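**Ticket 137 - Mezzanine: table position and floor cables**
Site: Dorkance building, upper level
Raised by: Hoarau front office
Assigned to: Jérémie Aubert, Building Services
Priority: Medium
Status: Open, awaiting parts

**Reported problem**

Staff using the mezzanine have reported that the dark grey table rocks when leaned upon, and that the extension lead serving that area loses power without warning. A separate complaint concerns cables lying across the walking route between the table and the railing. The two matters are recorded on one ticket as they affect the same part of the floor.

**First visit, Saturday, 9.20**

The table was checked with a spirit level along both long sides. The top is sound and shows no warping. The rocking was traced to one leg, on which the adjustable foot had been wound fully in. The foot was wound out by 4 mm and locked. The table was then loaded at each corner in turn and did not move.

The extension lead was tested with a plug-in tester at each outlet. All outlets gave a correct reading while the lead lay still. When the lead was flexed close to the plug, the reading dropped out twice. The fault is therefore considered to lie in the plug or in the first few centimetres of cable. The wall socket was tested separately and passed.
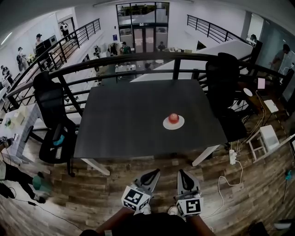 *Fig. 1. Mezzanine table and chairs, with the white power strip on the floor to the right.*

The strip and its white cables lie on the open floor and are not fixed. A black cable also runs along the floor on the opposite side of the table and should be dealt with at the same time. The wood-grain laminate must not be drilled or screwed. Any cable cover is to be held with removable tape only.

**Interim measures**

Users have been asked not to connect heaters or kettles to the strip, and to switch off at the wall before moving it. The small white stool and side table may remain where they are, provided that the strip stays within reach for inspection. Chairs should not be rolled over the cables.

**Parts requested from Drelia**

- Extension lead, white, switched, with a moulded plug: 1
- Low-profile cable cover, grey, cut to length on site: 9 metres
- Removable floor tape, 40 mm wide: 1 roll

**Comment from Hoarau front office, 14.05**

The table is steady and the users are satisfied on that point. Please confirm whether it may be moved nearer the railing, as there has been a request to leave more space on the stair side.

**Reply, Building Services, 15.30**

The table is to stay in its present position until the cable cover has been laid. The request has been passed to Jorcombe, who hold the floor plan - a reply is expected in August. If the move is approved, the lead will need to be over 3 metres long and the order to Drelia will be amended.

**Outstanding**

1. Replace the extension lead and withdraw the old one from use.
2. Lay and tape the cable cover on both sides of the table.
3. Recheck the adjusted foot at the next visit.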